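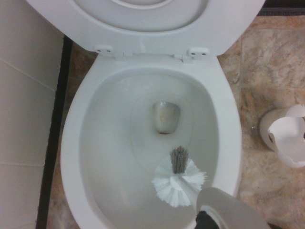

Washroom Cell, Maintenance Meeting
Minutes, February

Present: day shift techs, night shift lead, Maglaya site services. Apologies from Wokmont.

1. Previous minutes
Accepted. The cable clip on the wrist is done and comes off the list.

2. Brush grip
The handle is still turning in the fingers when the brush pushes under the front rim. Night shift swapped the finger pads at 2290 cycles and the slip came back after 28 more. Agreed the pads are not the cause. Grip force goes up one step, and the handle is to be seated fully against the pad before the arm lifts. Day shift to mark the handle so a turn can be seen between bowls.

3. Brush heads
Gray tip tuft sits just in front of the drain opening. White bristles are good on the walls but hold water, and drips are getting on the gripper housing. Hold time over the bowl after the last pass changes from 3 seconds to 15. Wipe the housing at shift change, dry cloth only.

4. Stain at the drain
Site services raised the yellowish-brown marks at the back of the opening. The current path stops short there. Itirine to send a revised path file — load it on the test stall first.

5. Wrist camera
Lens cleaning moves from weekly to every shift. Recalibrate after any finger change; this was missed last time.

6. Spares
Fundis quote for finger sets received. Order two sets, one to stay in the cabinet.

Next meeting in March, 3 p.m., same room.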